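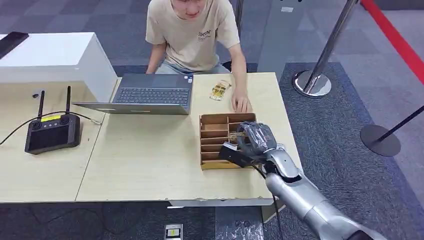
Small parts sort, tray layout and shelf order

August, bench notes. Carried over from the last page.

The cardboard tray stays on the right of the bench, long side parallel to the front edge. The narrow slots take the flat items. The taller dividers are for anything that tips over when laid flat. Gold pieces come out of their plastic package before sorting and go straight into a slot. Last month they went in with the packaging on and the slots jammed.

Count on the stock sheet was 543 pieces across all sizes. Recount after sorting: 543. Of those, 69 have a burr on one face and are set aside for Todor to look at. He thinks it is the Duvanum batch. I have no batch slip for them, so that is unconfirmed.

Slot labels are still masking tape. Tape lifts off the cardboard after a few days. Mali suggested writing on the cardboard directly, but the order of sizes has changed twice already and will change again when the Workneh parts arrive.

Bench: front edge is chipped in several places. The seam between the two sections catches small parts if they roll. Keep the package on the same section as the tray. Hefin to check whether the sections can be pulled tighter from below.

14:20. Moved on to the shelves.
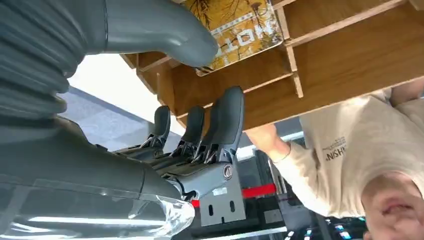

Mererid Lewis

Shelving is wood, open compartments with vertical dividers. Current plan is one compartment per supplier, not per size. Ilix on the left, Workneh next to it, Duvanum last. Spare trays go on the bottom board.

Clear height measured in the Ilix compartment is 241 mm. A full tray with its dividers fits under that, but two stacked do not. Caradog had assumed two. Revised the plan to single trays, so the overflow goes to the Hellunport cupboard until we get another unit.

Checked the boards for sag with a straightedge. Nothing I could measure with the present load. Repeat after the full stock is in.

Open: do we want a lip on the front of each compartment? Mali says yes. I would wait and see if anything slides. 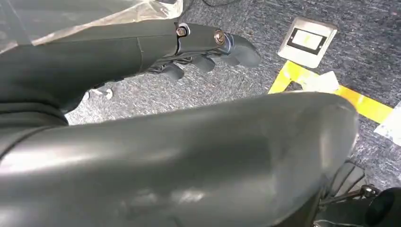 Dropped parts are the remaining problem. I let four gold pieces fall from bench height to see where they ended up. Three stayed within an arm's length of the table leg. The fourth took ten minutes to find, as the speckled gray carpet hides anything that small unless light hits it from the side. The steel floor box plate is the other place to look, along its edges and around the black frame in the middle. Proposed: a plain light mat under the bench, cut to leave the plate accessible. Caradog has an offcut that may be big enough.

To do:
Todor, burred pieces, decide keep or return.
Hefin, bench seam.
Caradog, measure the offcut.
Me, new slot labels once the sizes are fixed, and find the Duvanum batch slip.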